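Friday 19/12/2025

Last proper working day of the year and I am too wound up to sleep, so I'm writing this in bed with the laptop on my knees. The parts catalogue exchange went through! All of it, in one go, from our system at Landa into theirs at Brodgate, and every record that left us turned up on the other side with its units still attached.

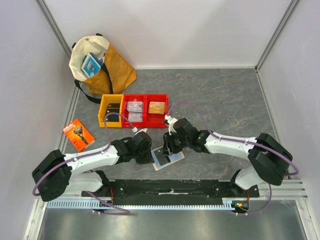 3 min read

I should put down what it was like before, while I can still remember being cross. We had 500 part records to share and each side had its own idea of what a part was. Ours had a number, a revision and a supplier. Theirs had a number with the revision glued on the end, and the supplier lived in a separate table that only got sent on request. For most of the winter we passed spreadsheets back and forth and fixed the same columns every time. I once spent a whole afternoon on a fastener that was 80 long in our file and 80 long in theirs, except that one of us meant millimetres and the other had left the field blank and let the software guess.

The shared standard had been sitting there the whole time. People knew about it (there's a binder on the shelf with the spine uncracked) and everyone agreed it was a good idea, and then went back to the spreadsheets. I used to think that was laziness. I've softened on it. If you're the first to switch you do all the work and get nothing back until somebody else switches too, and your manager wants to know what you've been doing since January.

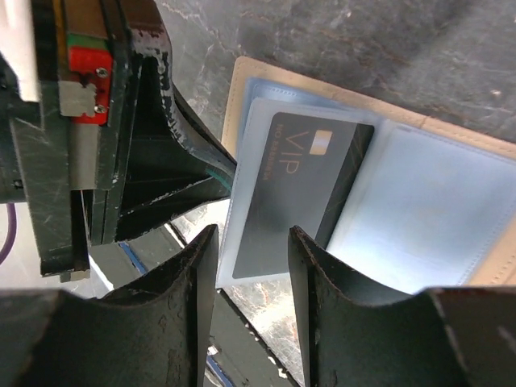 What changed

Desten asked for it, mostly. They buy from both of us and they put it in the new contract: neutral format or no milestone payment. Suddenly there was a budget line. Funny how quickly a good idea gets a colour on the Gantt chart once there's an invoice behind it.

The other thing was that we stopped trying to use the whole standard. It's enormous! We picked the 200 attributes we truly share, wrote down what each one means in plain words, and left the rest for later. I did the mapping for materials and finishes, and I loved it, I really did. There's a lovely moment when two columns you've been arguing over for months become the same thing with a proper definition.

We did 3 trial runs this week. Monday's fell over on the accented letters in the Kovács records, which I should have seen coming. The second lost the revision dates. Today's was clean, and I ran the comparison again before lunch purely for the pleasure of looking at an empty list of differences.

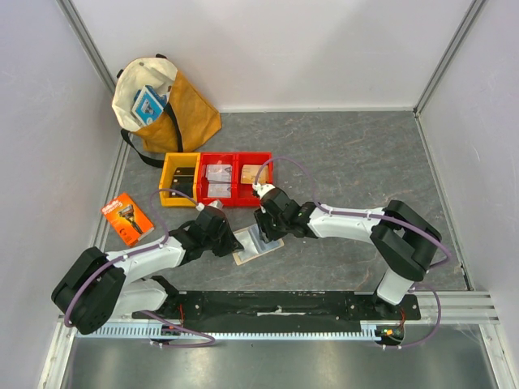 Brodgate rang at four to say their import was clean as well, and could we please freeze the attribute list before anybody had a clever thought over the holidays. Fair enough. I've already had two, and I've written them on a sticky note and put it in the drawer.

Still to do in the new year: the assemblies, which will be much harder than single parts, and some kind of agreement about who looks after the definitions when we disagree. I want to do a short write-up too, with the blank units field in it. Must remember to send Desten the sign-off sheet first thing when we're back. Tea's gone cold. Bed.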